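Counter and cutting board tips
Last updated: 26 March 2020

Quick ones first. More when I get a minute.

Boards. Two is plenty on a small counter. Big one with a groove for anything juicy, small square one for bread and garlic. Groove side up for fruit, flip it for dough if the back is flat. Wash, stand on edge, don't lean it on the toaster oven.
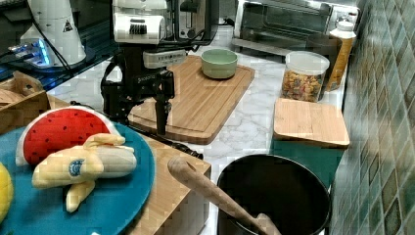
Oil stays down the far end, by the tile. Pasta in a clear canister with a lid so you see when its getting low. Toaster oven right back against the wall is fine for storage, pull it forward before you switch it on. Check your manual for the gap.

Paper towel holder. If yours keeps falling over, screw it to something. Gudrun Weidemann has hers under a shelf, 11 inches up, works great. Mine wanders all over the counter. Wipe the rod now and then, it gets greasy where you grab it.

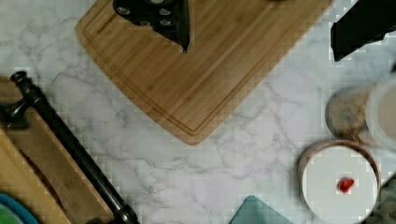
Bamboo care

Never soak. Never the dishwasher. Hot water, drop of soap, rinse, towel. Food-grade mineral oil once it looks pale, leave overnight, wipe off the extra. Get some in the groove too, a folded paper towel corner does it.

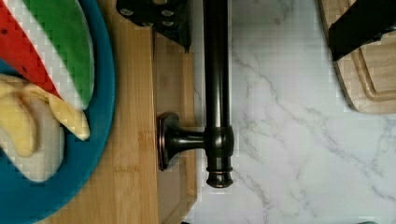
Stains: coarse salt and half a lemon, but keep the lemon OFF marble. It etches. Same for vinegar and tomatos. Wipe drips right away, dish soap and water only on the stone.

Recent
Jar lids that stick
Labels off glass, no scraping
Grout between small tiles
Where to keep the big plates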